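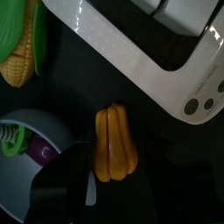

Cleaning, checking and storing play kitchen pieces

Lestmont Household Notes
Last revised 2025-09-27

Scope

These notes cover hard plastic play food, toy appliances with or without electrics, small utensils and the baskets they are kept in. Soft felt food, painted wooden food and dolls' china are treated separately in the Altport series and need less water than anything listed below.

The method assumes a mixed set that has been in use for some months and has never been sorted. A set of 134 pieces takes one person an afternoon, most of it drying time. Smaller sets take less, though the appliances set the pace and there are usually more of those than expected.

Sorting before washing

Clear a table and cover it with a dark cloth, or use a dark table top if there is one. Pale and bright pieces show up well against black, and so do crumbs and bits of broken plastic. Tip the contents out in two batches so that nothing rolls off.

Sort by construction and leave the food groups for later. The categories in use here are:

Sealed pieces. Play food moulded in one part, with no holes or seams.
Open or hollow pieces. Anything with a vent hole, a split seam, or two halves joined by hook and loop.
Appliances. Toasters, ovens, mixers, kettles and tills.
Tools and utensils. Spoons, forks, spatulas, and whatever has migrated from the tool bench.
Containers. Baskets, bowls, plates and pans.

Press each hollow piece gently beside the ear. If water moves inside, it goes in a separate tray and is not washed with the others. Cut one open if the smell is doubtful. Black spotting on the inner wall means the whole piece is thrown away.

Sealed pieces

Wash in a bowl of hand-hot water with ordinary washing-up liquid. Do not use the dishwasher unless the maker's sheet allows it. Thin leaves and husks warp on the top rack and do not go back.

Toy sweetcorn holds more dirt than any other vegetable in the basket. The rows of raised kernels collect grease along both sides, and a cloth passes straight over the top of it. Use a soft toothbrush, working along the rows first and then across them. Turn the cob and brush the groove where the husk meets the kernels. If the husk leaves are flexible, lift them with a thumb and do not bend them past the point where they resist.

Peppers are easier. The dirt sits in the folds and round the stalk. A cotton bud is enough.

Scuffs from dark table tops or shoes come off smooth plastic with a damp melamine sponge. Test underneath first, as it will dull a glossy finish. Rinse everything twice and stand it on a rack, stalk down where the shape permits.

Appliances

Take out the batteries before anything else, and look for a second compartment. Close the covers again with the screws in place so that they are not lost. No appliance goes under the tap, including those that have not worked for years.

Glossy white casings show fingerprints and yellow slowly in sunlight. Wipe with a cloth wrung out almost dry, then polish at once with a dry one. Keep the cloth moving towards the outer edge and away from any opening.

Printed lettering needs care. Words such as START / PAUSE are often printed straight onto the casing and will rub off with spirit, cream cleaner or a melamine sponge. Dab the lettering and leave it. Very small lettering beneath buttons is the first to go. If it is already faint, clean round it.

For round buttons, run a wooden cocktail stick round the gap to loosen whatever has set there, then lift it out with a dry brush. Hold the appliance with the buttons facing down while doing this. Press each button several times afterwards. A button that stays down usually has sugar under it, and a barely damp cotton bud will clear it in two or three passes.

Slots and compartments are emptied by turning the appliance over and tapping the base with the flat of the hand. Coins, beads and dried pasta are the usual finds. Vacuum with a stocking stretched over the nozzle.

Tools, utensils and strays

Hammers with a wooden handle and a metal head are wiped and dried straight away. Check that the head is tight. If it turns at all, take it out of the play set until it has been dealt with. A real hammer of any size belongs in the workshop and should be returned there during sorting, before anyone gets used to having it with the vegetables.

Thin silver-coloured utensils are easily lost among dark objects. Pick these out by hand before the cloth is gathered up.

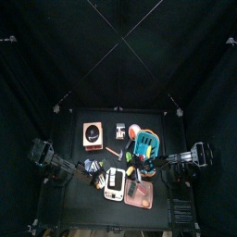 Blue basket with orange rim at the right; hammer and small green piece towards the left.

Containers

Plastic baskets with slots are rinsed last, in the dirty water from the food, then again in clean. Debris collects under the rim. Check the slots for split plastic and smooth any rough edge with fine abrasive paper.

One basket should not be asked to hold the whole set. It fills with whatever is nearest, the appliances go on top, and thin leaves and handles are bent underneath. A workable arrangement is as follows:

Small food in one basket, filled to below the rim.
Bowls and plates nested, with long handles all lying the same way.
Utensils upright in a jar or narrow tub.
Appliances on a shelf, standing on their own bases, with nothing on top.
Tools in their own box.

Zerkside trays fit a shelf of ordinary depth and can be labelled on the front. The Pálfi stacking boxes hold more, but the lids are stiff for small hands and tend to be left off. Either will do.

Drying and putting away

Leave everything overnight in a warm room. Turn hollow pieces once. Nothing goes back into a closed box on the day it was washed, and batteries stay out until the following day.

If the set is to be stored over winter, do this in November before the loft gets cold, and pack it in cardboard with the flaps folded and not taped. Leave batteries out of every appliance. Put the screws for any open cover in a small envelope and fix it to the base.

Quantities

Washing-up liquid, one teaspoon to a full bowl.
White vinegar for sticky residue on sealed pieces, 100 ml in a litre of cold water, rinsed off after a minute. Do not use on metal or on printed lettering.
Soft toothbrushes, 2. Keep one dry for the appliances.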